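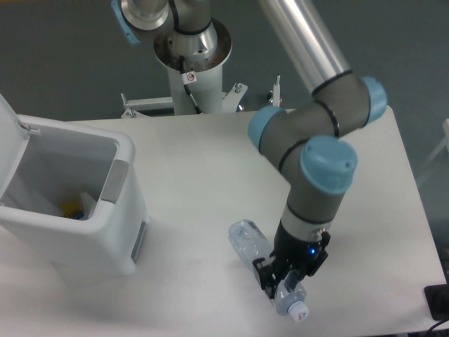
# Chapter 7: Calling It Done

By now you have a policy that does something. It was trained in Chapter 5, it was coaxed through its worst habits in Chapter 6, and when you press the key the arm sets off with every sign of purpose. This chapter is about what you write in the results column afterwards.

Most readers will expect that to be the short chapter. You ran the robot a number of times, it worked on some of them, you divide one number by the other and go home. The second author held this view until she was asked to share her raw videos with another group, who scored them and came back with a different result. Both groups had been careful. Both had written "task success" at the top of the sheet. They had spent a fair amount of effort measuring two separate things and giving them the same name.

We shall work through one example for the whole chapter, and it is a dull one on purpose. The task is to pick up a plastic water bottle from a table and put it in a bin. A small child can do it, and a larger child can be made to. There is nothing hidden in it and no clever tool use, and the instruction given to the policy is a single sentence: *put the bottle in the bin*. If we can't agree on when that has been done, we have no business scoring anything with a drawer in it.

## 7.1 The Plornham runs

The data come from a set of trials we call the Plornham runs, after the building where they were recorded. There are 192 of them, all using one arm, one table and one policy with its weights frozen. The start pose of the bottle was varied between runs from a printed list. The bin was put back on its tape marks when it drifted.

Each run was filmed and then scored from video by three people working separately: Mebrat Woldegiorgis, Florante Talavera and Renata Lucero. They were given the instruction sentence, a sheet with one box per run, and the words "mark success or failure". They were given no further guidance. This was partly an experiment and partly that we hadn't written any.

All three scorers gave the same mark on 100 of the 192 runs. On every other run at least one of them thought the robot had managed it and at least one thought it hadn't. If you are new to this, please read that sentence again. The robot is the same robot on every sheet. Had we handed the job to one scorer only, we would have had a single clean percentage, printed it to one decimal place, and felt rather good about it.

A few of these splits were slips of attention, of the kind you get when people watch a great many films of a bottle. Those are cheap to fix, and Section 7.5 deals with them. The others were no accident at all. Each scorer had a rule in mind, kept to it faithfully, and had never been asked to say it out loud.

## 7.2 Three rules that sound like one rule

When we sat the scorers down together and asked them to finish the sentence "the run is a success when...", we got the following.

**Rule A, containment.** The bottle is inside the bin. It doesn't matter what the gripper is up to at the time.

**Rule B, release.** The bottle is inside the bin and the gripper has let go of it.

**Rule C, retreat.** The bottle is inside the bin, the gripper has let go, and no part of the gripper remains below the rim.

Written down like this they form a ladder: any run that passes C has also passed B on the way, and any run that passes B has passed A. So the success rate can only fall, or stay put, as you climb. This is a handy fact when you are reading other people's papers. If a method paper doesn't say which rung it used, the charitable guess is C and the safe guess is A.

In a tidy run the difference is of no interest. The arm lowers the bottle, opens, lifts away, and all three rules come true within a short stretch of video. The trouble lies in the untidy ones, and the policies people write papers about are mostly untidy.
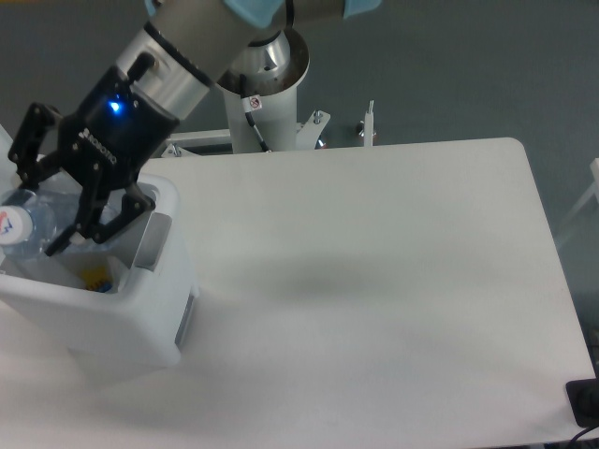
*Figure 7.1. Bottle and finger in the same bin. Containment can be argued from the one view; release needs more evidence.*

Try scoring the moment in Figure 7.1 yourself before reading on. Under Rule A you are looking for the edge of the bin and asking whether the bottle is on the right side of it, and you may find yourself wondering how much of a bottle has to be in a bin before the bottle is in the bin. (Must it lie flat? May the cap stick out? What about a bottle longer than the bin is wide?) Under Rule B you are asking about contact between a black finger and a clear object, from a camera placed for the policy's convenience and never for yours. Clear plastic is unkind to scorers. You can see the finger through the bottle, or the bottle past the finger, and neither tells you whether there is any force between them.

Rule C is the only one of the three that can usually be settled by looking at the rim. That is an argument in its favour, and we'll come back to it. It's worth noticing what sort of argument it is, though. We would be choosing a rule for being easy to score, and hoping that it also happens to be what we meant.

## 7.3 What the clock has to do with it

There is a second unspoken choice, and it hides inside the first. Every trial has a time limit, and somebody has to say what happens when it runs out.

Suppose the bottle reaches the bin with plenty of time left, and the gripper then stays where it is. It opens a little. It closes. It appears to be considering its position. This is a well-known weakness of policies trained on short demonstrations: the person who recorded them stopped the recording once the interesting part was over, and so the policy has seen very few examples of leaving. It has learned how to arrive at a party and has no idea how to go home.

If the operator presses stop as soon as the bottle is in, this behaviour never reaches the video. The run passes Rule A, and under B or C it fails for a reason that belongs to the operator. If the operator lets the clock run to the end, the same policy might release, might lift away, or might take the bottle back out, which we have also had. Your stopping habit is part of your measurement. It needs a line in the method section, next to the learning rate, and it affects the result a good deal more than the learning rate does.

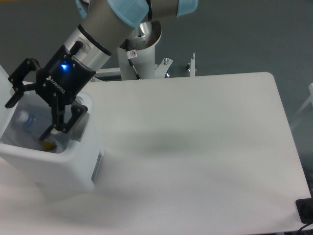
Cosmin Oprea would stop none of this early: in his view a run belongs to the robot until the limit is up, and "an operator who reaches for the key is a second policy, and you haven't evaluated that one". He scores only the last moment of the video, and if the bottle has come back out by then, it's a failure, however fine things looked in the middle.

We have a good deal of sympathy with this, and we follow it in the exercises. It has two costs. The first is time, since a run that is plainly over must still be sat through. The second is that a last-moment score throws away the order of events. A policy that drops the bottle neatly and then wanders back to prod it is a different animal from one that fumbles all the way to the limit and gets lucky. Both get the same mark. If you care which one you have, and you should, you will want the staged score of Section 7.4 alongside.

There is an opposite school, and you will meet it. It stops the run at the first moment of containment, records the time, and treats everything later as none of its concern. That is quite proper if another controller takes over from there, as it does on a sorting line with a scripted retreat. It is much less proper when the retreat was simply never looked at. The two cases read exactly alike in a table of results.

## 7.4 Writing the rule first

The remedy is unglamorous. You write the rule down before the scoring starts, you try it on runs that won't count, and you change it until people stop arguing.

For the second pass we took 50 of the Plornham runs, put the rest out of reach, and had the same scorers use them for nothing except quarrelling. Each split was played back and talked over, and each one ended with either a mark or a new line in the rule. The wording they arrived at was this:

> Success: at the time limit, the bottle is supported by the bin alone, and no part of the gripper is below the plane of the rim. A bottle resting partly on the rim counts as supported by the bin. If the rim can't be seen at the time limit, use the second camera. If it can't be seen there either, mark the run *unscored* and report how many there were.

It is Rule C with its elbows out. Note that it never says "in". Most of the first afternoon went on that word, and the cure was to drop it and ask what is holding the bottle up.

Note too that there is a third box on the sheet. Scorers hate leaving a run unscored, and given only two boxes they will round in whichever direction suits their mood. A column of honest shrugs is worth having, provided you print its total.

Alongside the final mark, the scorers also filled in a staged score with a box for each of four events: grasp, containment, release, retreat. A box is ticked if the event happened at any point, even if it was later undone. The staged score is never added up into a single number. People will ask you to do this, often kindly.

### Before you go on

1. Take ten of your own runs from the Chapter 6 exercise and score them using only the instruction sentence. Put the sheet away.
2. Write your rule, in under sixty words, without using *in*, *on* or *properly*.
3. Score the same runs again with the rule, then give the videos and the rule to someone who hasn't seen either. Keep all the sheets; you'll need them for the agreement measures in Section 7.5.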